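# Open day at Clarkura, or how I learned where the big red button is

Saturday, July 6, 2019

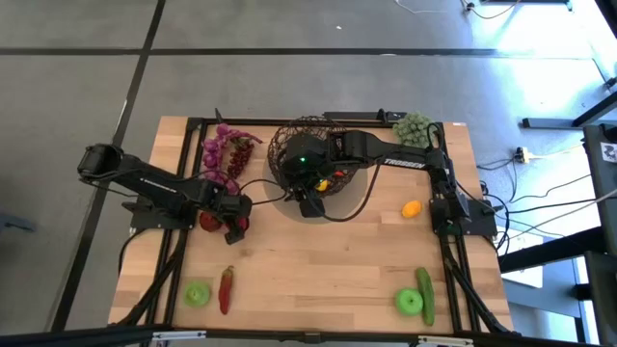 I went because my sister-in-law had a spare ticket and because the flyer promised lunch. Clarkura occupies the back half of a trading estate, behind a tile warehouse, and if you follow the satnav you will arrive at the tile warehouse. Several of us did. A man with a forklift pointed us onwards with the air of someone who had been pointing since breakfast.

Inside there was a sign-in sheet, a visitor badge with my name spelt wrong, and a safety talk. The safety talk lasted 14 minutes and was given by Llinos Foulkes, who runs the floor and has a voice that would carry across a harbour. Stay behind the yellow tape. Don't lean on anything. If you hear the buzzer, stand still. She made us all point at the nearest emergency stop, which felt a bit primary school at the time.

The first two stops were fine and I won't dwell on them. There was a packing line for a customer called Usamix, going through cartons at a fair lick, and a room full of test rigs opening and closing the same hinge for weeks on end. I have had jobs like that.

The fruit and veg sorting was what most people had come for. Two arms work the same table, one from each side, and the idea is that they clear it between them, putting things in the basket without squashing them or hitting each other. Tomatoes are hard, we were told. Grapes are worse. A bunch of grapes has no proper shape and tends to bring its friends.

For the first few minutes it went well enough that the children at the front got bored. Then the right arm went down to the basket with a lemon, let go, and stayed there. The left arm, which was meant to wait its turn, didn't. It came across with a pepper at what I'd call a determined walking pace and the two met at the wrist with a clack. The pepper went on the floor. Neither arm gave way. They leant on each other, humming, like two people who have both decided the other one should reverse.

Llinos hit the stop before I had remembered which way I'd pointed. Both arms sagged, the buzzer went, and 26 visitors stood perfectly still, so the talk had done its job. A small boy asked if they were dead.

What followed was the best part of the day, and I suspect the least planned. Instead of herding us off to the café she explained what she thought had happened, with the power off and the log up on a laptop. Each arm has to ask for the space over the basket before going in, and hand it back when it leaves. The right arm had let go of the lemon, but its gripper hadn't reported itself fully open, so it sat there waiting for a signal. After 6 seconds the software gave up waiting and handed the space to the other arm. It did this without checking whether anyone was still standing in it.

Somebody asked why you would ever write it like that. She said the timeout had been added in December, to stop the whole table freezing every time a gripper was slow to report, and it had cured the freezing. It had been through 76 full runs since then without a touch. "So we fixed a nuisance and made a hazard," she said, and wrote it on the whiteboard, where I hope it stays.

An engineer from Koskela, who was on the tour as a guest and had the look of a man trying not to help, asked about force limits. There is one. It is set high enough that the arms can lean on each other without tripping it, as we had just seen. That went on the whiteboard too. So did a question from the small boy's mother, who wanted to know what would have happened if it had been a hand. Llinos said hands don't go over that table with the power on, and then, after a pause, that she didn't like that being the only answer, and that the limit would be coming down before the table ran again.

It didn't run again while we were there. The afternoon group got a talk about solar panel cleaning from Plasolari instead, and I gather took it badly.

Lunch was a cheese roll and an apple. Parking is free, the toilets are up the stairs past the hinge room, and they are doing another open day in the winter. I've put my name down, spelt properly this time.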